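Toy and kitchen swap returns to Wulleck hall

11/1/23
By Leszek Ziółkowski

WULLECK – The toy and kitchenware swap is back at Brumari Hall this month, and the sorting has started. Play food, cups, scoops, small balls. Plenty of it.

Last year's swap took in 935 items. Of those 134 were still on the tables at closing and went to the thrift store on Plirkum Street. Organizers want fewer leftovers this time, so the rules are a little tighter.

Drop-off is at the side door, mornings only, until the shelves are full. Limit is one grocery bag per household. Hard plastic is fine, toys and kitchen things can go in the same bag. No glass, no knives, nothing with a cord. Stuffed animals were accepted in September but the hall has all it can store and is turning them away for now.

Everything gets wiped down before it goes out. Puzzles have to be complete – tape the box shut and write the number of peices on the lid. The hall will take puzzles up to 500 pieces, no bigger.

Families who bring a bag get a ticket for the early hour. There are 77 tickets. After that the doors open to everybody, free, bring your own bag to carry things home.

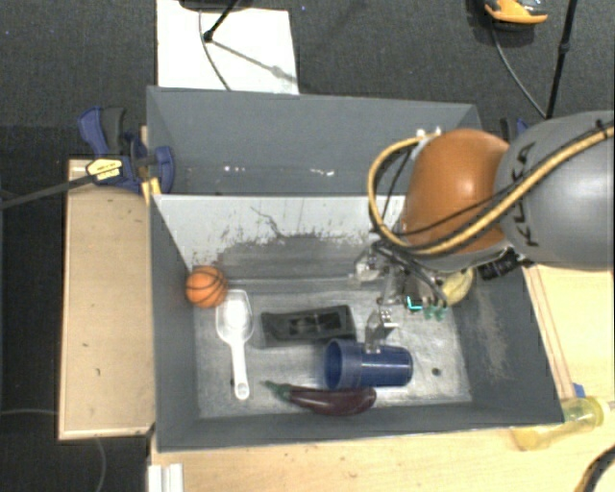

A toy basketball, a white scoop, a blue cup and a toy eggplant in a gray bin.

Play food went first last year, along with anything for the sandbox. Baking pans hardly moved, and there will be be a separate table for them near the coat rack.

Parking is behind the hall. The front lot is closed for paving – use the Plirkum Street entrance.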